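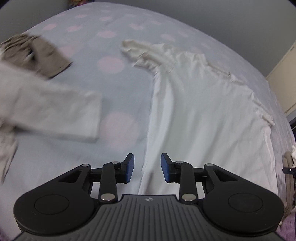

Polka dot sheets in a grown-up bedroom, yes or no?

nutard_nights
Posted Wed 27 September

OK I'm in love. Pale blue sheet, soft pink dots, and my bedroom wall is dark gray, which I was sure would swallow it whole. It doesn't! The blue looks so fresh against it. I've had plain white on that bed since February and I can't believe I waited. Now I need opinions: does the rest of the bedding stay white, or do I go for a pink blanket?

linencloset12
White, white, white. Let the dots have the room. I did a pink blanket over pink dots once and the two pinks fought all winter. If you want something on top, try a nubby cream throw folded at the foot.

Kahsay
Disagree with linencloset12, sorry! Gray wall plus white duvet plus pale blue can get chilly looking once the days are short. A dusty pink blanket would warm it right up. It doesn't have to match the dots, just go a shade or two deeper.

linencloset12
A shade deeper is exactly what I had, and it made the dots look washed out. But mine was a shiny fleece, so maybe that was half the trouble.

Kahsay
Shiny fleece is the villain here lol. Get a waffle cotton one.

vevport_gran
I love a dotted sheet! Mine are yellow on white and I have 3 sets so I never have to go without. One tip: wash them inside out on cool, and keep them away from towels. Towels rub the print and then you get fuzz sitting on every dot.

nutard_nights
Do you iron yours? Mine came out of the dryer with one long crease down the middle and it's driving me nuts.

vevport_gran
Never. Pull it out while it's a little damp, put it straight on the bed and smooth it from the center out with your forearms. By bedtime it's flat.

Prarovholm3028
I'm going to be the grump and say prints on sheets always look like a kid's room to me, dark wall or no dark wall. Plain blue would be just as cheerful. Nice color though, I'll give you that.

Kahsay
Kids have all the good sheets, that's the problem!

nutard_nights
Ha, I'll take kid's room. I grin every time I walk past the door. Going to try the waffle blanket in dusty pink, and if it fights with the dots it goes to the couch. Does anybody know if waffle cotton shrinks much in the first wash?

linencloset12
Mine did, lengthwise mostly. Size up.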